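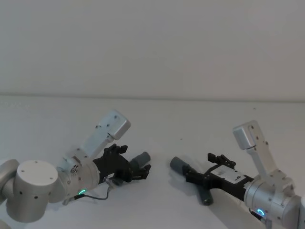

Studio Visit: Dungeon Design at Bakke

Filed under: Features > MMO & Online RPG > Studio Visits

Bakke held its open day on 4 March 2025 at its Rorkalcombe office. The program covered one subject: the rebuild of the Prolach dungeon for the studio's online RPG, Tradance. I attended the morning talk and the afternoon play session.

Lead designer Torbjørn Kvam opened with the old layout. Prolach shipped as one continuous dungeon with 588 enemies between the entrance and the last boss. Groups that lost a player halfway usually disbanded, and the lower crypt was seldom reached. The rebuild splits the space into three wings, each with its own entrance and saved progress. The bell tower stays in the first wing. The flooded chapel moves to the second, and its water level is now set by the server instead of each player's machine, which removes an old bug where healers could drown on dry floor.

Zawadi Mfaume covered encounter scripting. Enemy patrols used to follow fixed timers. They now wait at marked points until the group's last member has passed the previous door. She showed the script editor and changed a patrol route live. The first attempt left two guards walking into a pillar. The second worked.

Bhupendra Chauhan spoke on lighting and memory. The old crypt used 3717 separate props. The new one uses 2510, mostly by merging candle groups and rubble. Frame rate figures were not given, and he declined to name a minimum graphics card.

The play session ran on the second wing only. Our group wiped twice on the abbot, whose silence spell has a very short warning. Yuzhen Zhong, who runs testing, noted the complaint. Loot tables were disabled. The third wing was not shown, and no release date was announced.

Last updated: 4 days after publication

Contact | Copyright, all rights reserved | Back to top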